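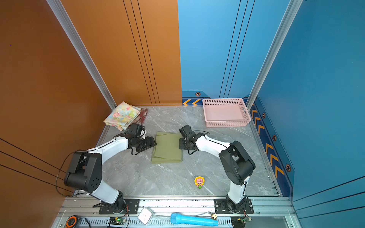 Mwangi Massawe wrote in to say that the arms are the cheap part, and that the first draft of this budget had left out the rail, the enclosure and the spares. He is right, so I am reposting with those lines added.

Budget check for a second two-arm folding cell

Posted by Senga Dunbar, September 15, 2018

We run one bench cell at Brikotcombe with two arms on a shared aluminum rail, used for folding cloth and putting small items away. I have approval to plan a second one. The ceiling is $3,330 for everything except the arms, which come out of another account. My list so far is rail stock, mounting plates, wall panels, corner posts, gripper fingers, cable and a power supply.

Two points I can't settle. Should both arms share one supply or have one each? And how much should I hold back for spares? Purchasing closes in February and I won't get a second order through after that.

Darmawan Sutanto

One supply per arm. Size each for stall current on all joints at once, then add a margin. With a shared supply, a stall on one arm can sag the voltage on the other, and you will spend days blaming the controller. Two smaller units also give you a fallback if one fails late in the year.

Spares: hold back a fifth of the ceiling. Buy gripper fingers and cable first. Cable fails at the point where it leaves the base, so order it long enough to form a loose loop past the elbow – a tight run will not last. Next, one spare motor of the largest size used. Skip spare rail.

Check the mounting plate hole pattern against the rail slots before ordering. Our Tikel plates came with a pitch that missed the slots and we paid $183 to have them redrilled.

Faith Kariuki

we just got whatever was in stock and it was fine. ask Melico if they do a discount on two

Caroline Mugo

Agree with Darmawan on the supplies. I would add three lines to the list.

An emergency stop that cuts motor power on both arms. Separate supplies do not mean separate stops.

Test goods. Buy several identical cloths in one order, since a different weave or weight changes the grip settings and your results from the two cells won't compare.

Freight. Rail is charged by length, and anything over the carrier's limit moves to a higher rate. Magesa will cut to size before shipping if you put it on the purchase order – it has to be on the order, they won't take it by phone.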